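The Mimik hand gripper from Karness is sold as a kit of 6 tools, and I think most buyers should take it. Tidying is dull work – and a good test.

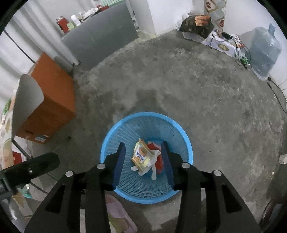 ## Where it falls short

Wrappers crumple and tangle. Dzifa Korletey wants softer pads, and I agree with her. The 28-page manual skips packaging altogether, so Rolico should not be charging extra for its training day.
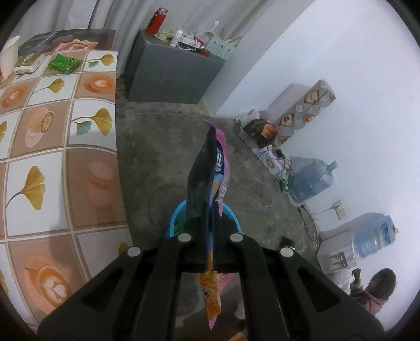
*Mimik gripper holding a snack bag over the blue basin.*

I'd still pay for the kit, less the training.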